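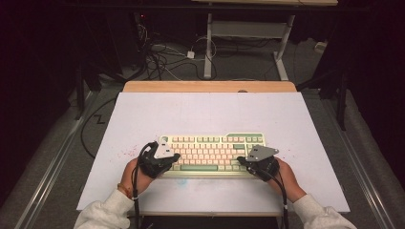 Workshop Tips: Living With a Half-Built Robot

Posted Feb 8, 2020 by Branwen Rees

The arm on our back bench is called Monetti, after the brand of espresso machine it was supposed to operate. It has yet to make coffee. It has knocked over a jar of wood screws, and it once waved at Efthymia Katsaros for most of an afternoon when she had gone home. A few things we've learned at the Plumham shared shop, in no order at all.

Put a board down first. A big white sheet over the table saves the table and makes dropped screws easy to find. Ours has red speckles and a blue smudge on it by now. Rubbing alcohol on a rag takes off most marker. Skip the scouring pad, which leaves a dull patch that holds dirt forever.

Give the build its own keyboard. Afonso brought in a compact one with cream and pale pink keys and a long green spacebar, and people have been strangely polite to it. Small is good here, as you'll want the elbow room. Turn it upside down and tap out the sawdust on Fridays, then go between the keys with a soft paintbrush. Canned air mostly moves the dust to a different key.

Pick one stop key and make it a color. One of ours is green and sits in the top left corner. It tells the software to stop, which the software considers. It does not replace the big red button that cuts the power, and that button goes where you can slap it without looking or reaching past the arm.

If you wear trackers on your hands, put them on last. Coffee first, bathroom first, glasses cleaned first. Snug over the back of the hand is enough. If your fingers tingle, loosen the strap. You can type with them on, slowly, like a bear filling out a tax form.

Leave slack in the wrist cables. Sit down, reach as far as you plan to reach, then add a forearm's length. Let them hang in loose arcs off the front of the table and keep them away from chair wheels. Skarphéðinn Nørgaard rolled over one in November and we heard about the price of that cable until Christmas.

Sleeves. Fleece is fine at the keyboard and a terrible idea at the drill press. Push them up, or take the thing off and be cold like the rest of us.

Label both ends of every cord. Masking tape folded into a flag works as well as the fancy tags. We have a heap of black and white cables by the desk that I'd call a work in progress. I bought a pack of 100 ties to deal with it and have used four.

Wipe the rails before you blame the code. Grooves collect lint, and carpet makes plenty of it. A dry cloth over the end of a plastic ruler gets right in. Audrey-Anne Bergeron spent two evenings rewriting the motion settings over what proved to be a small ball of gray fluff.

Start at a crawl. We keep the speed low until a move has gone right 70 times, a number Audrey-Anne chose and will not discuss.

Save the file before you press go. Put the date in the name. We have six called "final" and the one that works is "final_old_dontuse."

Next open bench night is Tuesday. Bring safety glasses, and a mug if you're an optimist.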